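Chili tips I stopped believing, and the few I kept

I have cooked with hot peppers most of my adult life and have been handed a lot of advice about them. Most of it comes from people who repeat it without ever having tried it. I've tried it. What follows is what held up in my kitchen and what didn't, with no promises about yours.

Milk on your hands

The claim is that if your fingers are burning from cutting chilies, you soak them in a bowl of milk. I have done this, standing over the sink in June with the window open, feeling foolish. It felt nice while my hands were in the bowl. Five minutes after I took them out, the burn was back. What worked better was cooking oil rubbed in well, right up under the nails, then dish soap on top of the oil before any water, then a rinse. Do it twice. Soap alone did very little for me.

Thin disposable gloves work better than any of this, and I resisted them for years out of pride. If you wear contacts, put the gloves on and stop arguing.

"The heat is in the seeds"

No. The pale ribs the seeds hang from are where most of it is, and the seeds pick it up by touching them. Shake out the seeds and leave the ribs and you have done half a job. Slit the pepper lengthwise, run a teaspoon down the inside, and both come out together. A small teaspoon with a slightly worn edge is best. I bought a special coring tool from Minhas once, a little serrated scoop on a handle, and it tore more flesh than it removed. It went in the donation box.

Small means hot

This one gets repeated as though it were a law. It's a fair bet across kinds, and a poor one inside a single bag. I grew a row of a variety sold to me as Prorndale and picked 112 peppers off it before the frost. I only know that because I was labeling freezer bags. Some of the little ones barely registered, and a couple of the long ones had me out on the porch. The only test I trust is to cut off a sliver near the stem end, touch it to the tip of the tongue, and wait. The pointed end is nearly always milder and will lie to you about the rest.

Freezing

Everybody says to chop first. I disagree – whole is easier. Wash them, dry them completely with a towel, lay them on a tray so they aren't touching, and bag them once they're hard. A frozen chili grates beautifully on a fine grater, skin and all, straight into the pan, and you put the rest back. They go limp if you thaw them, so don't thaw them.

Drying in the oven

Most ovens won't hold a temperature low enough, whatever the dial says. Mine gave me brown, bitter peppers twice. At 14 hours with the door propped open I had something usable and a warm, irritating smell through the whole house. A cheap dehydrator does it better. If you live somewhere dry, a needle and strong thread through the stems does it for free.

The surface you work on

Cutting boards get all the attention and the counter gets none, which seems backward to me. Peppers get set down everywhere while you hunt for the knife, and a split one leaves juice you can't see. I used to recommend a white surface for this so that stains would show, until I noticed that the juice doesn't stain much anyway. Contrast matters more, so you can find what you dropped. 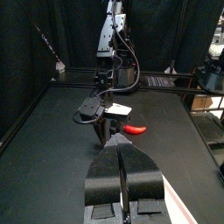 I've come around to dark work surfaces for small red peppers, after a long time thinking they were a decorator's idea. They have one honest drawback, and a matte black top like this one has it too: faint scuffs and dust marks stay in plain sight, so it has to be wiped before food goes on it as well as after. In return, a single little chili lying out in the open is hard to miss. On my old reddish wood counter I lost them constantly and found them later with my elbow.

Wipe with soapy water first and a clean damp cloth second. I was sold a spray called Bivden that was supposed to "neutralize" pepper oil. I tried it on one half of a board and used dish soap on the other, and I could not tell the halves apart.

Storing fresh ones

A paper bag in the crisper drawer beats plastic. Leave the stems on and don't wash them until you need them. The Grunthorpe produce box with the charcoal insert kept mine no longer than the paper bag did, and it takes up 4 times the space.

Throw out anything soft or slimy at the stem. Wrinkled is fine – wrinkled ones have lost some water and are good in a stew or a pot of beans, where they'll swell up again and the texture won't matter.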